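Search this site Enter keywords Go

Plumetow Gripper Comparison: Frequently Asked Questions

What is being compared?
Two hand-held grippers, the Katham and the Trelham, are tested on the same household tasks. Each is used for 200 attempts per task.

Which tasks are included?
There are 9 tasks. Most concern cloth, such as lifting a towel from a blanket, and are carried out in ordinary bedrooms and kitchens.

Does finger shape matter?
Yes. Fingers with a hollow center and solid fingers are scored separately. Results for the two types should not be combined.

How is an attempt scored?
An attempt is accepted when the cloth is raised and held for 2 seconds. Slips are recorded as failures, including those on the first touch.

How many attempts have been reviewed?
To date, 1,760 attempts have been reviewed. The remainder will be posted in February.

Who should be contacted about the results?
Written questions may be sent to Aparecida Dantas at the Pacheco office. Please state the gripper and the task.

14 shares 3 comments

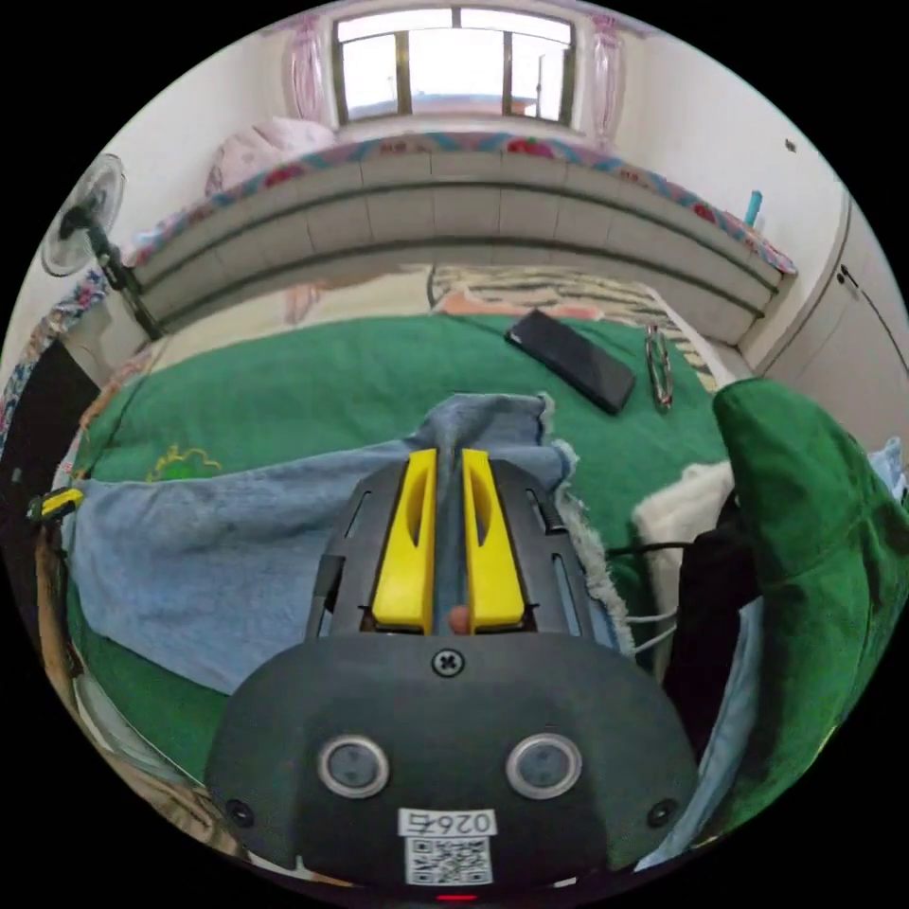 Plumetow Bulletin, Issue 9, p. 2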